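Papers > Public Opinion > Firearms Policy > Section 4

Print this page | E-mail this page

February
By Dalia Shawky

4. What people wrote when Mornton asked about gun storage

I should say up front that I went into this pile of letters expecting a shouting match. Mornton had put a fairly dull draft rule out for comment (lock it up or put a trigger lock on it if a minor lives in the house), and 611 people wrote in. I read every one of them, mostly at my kitchen table, and a lot of them were much gentler than I'd guessed. Plenty were rude too, of course!

Ilham Belkadi and I sorted the letters separately, using five labels for the main argument: safety, rights, cost, trust, and "other." We argued a lot about "trust." Ilham wanted it kept for people who didn't believe the town would stick to the rule as written, and I kept throwing in anybody who sounded annoyed at the council. She won that one, and I went back and redid my share.

Once we had that settled, the letters filed under rights surprised me most. I had pictured long speeches about founding fathers and tyranny, and we did get some of those – one ran to 777 words and quoted itself twice. But the usual rights letter was short and close to home. It talked about a bedroom closet, or a grandfather's deer rifle, or how long it takes to find a key in the dark. Big words like "freedom" tended to show up in the last line, the way people put "sincerely" at the bottom of a letter.

Safety letters went the other way around. They opened with the big words and got down to the closet later, if they got there at all. I'm on record as liking the draft rule, so it bugged me a little that my own side was often the vaguer one.

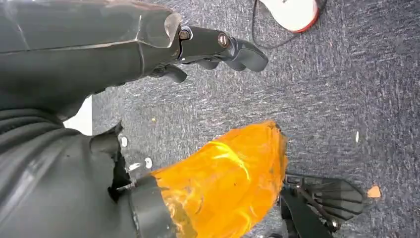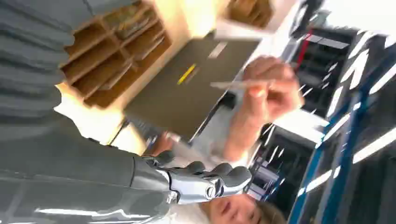 Figure 2. Robotic arm and hand at close range, two views. In the second, the hand grips the edge of a flat, dark brown board.

4.1 The same story told twice

We also found 2 letters that told nearly the same story, and I keep coming back to them. Both writers grew up in Plomedport, both had a parent who kept a loaded pistol in a dresser, and both found it as kids. One wrote in for the rule and the other against it. The first said luck isn't a plan. The second said her father sat her down that night and taught her never to touch it, and no town could have done that for him.

I don't think either of them was arguing badly. Our labels put one under safety and the other under rights, and that's fair enough for a table, but it loses the part where they agree – a kid shouldn't be the one who finds the gun. Ilham thinks a sixth label, something like "family duty," would catch this. I'm less sure, as half the pile might end up in it. We left the coding as it was for this paper and marked both letters for the interviews in Section 5.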